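Notes for the session after the Zota visit
Course: Introduction to Automation, second-year group
Instructor: Rhiannon Yorath
Sep 13, 2022

18 shares | 3 comments

Read these before you write up your visit report. Most of you took pictures of the coffee machine and very few notes, so consider this a loan.

Zota runs its open day out of a converted warehouse in Istport, between a tile wholesaler and a place that fixes boat engines. The morning was split into three parts: the floor demonstration, the talk by Gerrit Peeters, and the simulation room. I will take them in that order, though the last one matters most for your assignment.

1. The floor demonstration

You watched a single arm move cartons from a belt to a pallet. It did this well, and for long enough that several of you sat down. Corey Baxter, who was running it, gave the cycle count for the morning as 393, with one stop. Everybody wrote down 393. I would like you to think about the one stop.

The stop came when a carton arrived with its flap open. The arm did what it had been told to do, which was to halt and wait for a person. The person was at lunch. If your report says the system "failed," I will ask you which part. The arm followed its rules. The sensor saw the flap. The schedule had a sandwich in it.

Terms to use correctly:
Cycle: one full pick, move, place and return.
Fault: a condition the system detects and reports.
Downtime: the period when no useful work gets done, whoever is to blame.

2. The talk

Peeters spoke for longer than his slot and showed a chart with no labels on the vertical axis. Santeri asked what the axis was. The reply was "performance." Please do not do this in my class.

His better point was about the gap between a demonstration and a job. A demonstration is arranged by people who want it to go well. They choose the objects, the lighting and the start positions, and they know where to stand. A job has none of that. He said his team at the Illberg site budgets 100 hours of setup for each new task, and then he laughed in a way that suggested the budget is not always kept.

3. The simulation room

Small room, warm, too many of us in it. The project here is called Gethin, and the idea is simple enough: practice the task in software, where dropping a cup costs nothing, and move to hardware later. Nest Prosser drove the two simulated arms from a desk and took questions while doing it, a skill I don't have.

She had loaded a kitchen. Half of you looked let down, having hoped for something with sparks. Kitchens are hard, though. Factories get designed so that machines can work in them, while kitchens get designed by whoever had the house before you.

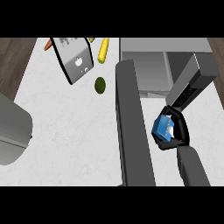 Clutter is the subject of your second exercise, so look at what the arms have to work among. A planner has to treat everything on a counter as either a target or something to avoid, and it has no opinion about which things belong together. On this one the laptop is lying near an ear of corn, with a carrot poking out behind it, and the software is no more troubled by that than by a bowl of fruit. The harder problem is over by the microwave, where one gripper has its black fingers closed on a blue object and the fingertips are very nearly at the microwave's lower edge. A few of you asked Prosser why she didn't just move faster there. Work out the clearance for yourselves and then ask again.

Two things she said that belong in your notes:

The simulator's contact model is a guess, though a well-paid one. Friction between a fingertip and a smooth surface is set by a number somebody typed in. When the number is wrong, the simulated grasp holds and the real one doesn't.

Her team ran the same pick-up task 359 times in August with the objects shifted a little each time. She would not give us the success rate. She did say which runs she learned from, and they were the bad ones.

For your report

Two pages. Pick one of the three parts and describe a single decision the machine had to make, what information it had, and what it lacked. Do not write "in today's fast-changing world." Do not attach the brochure.

If you were in the group that missed the bus back, your extension request has been read and enjoyed. The deadline is the same.

3 comments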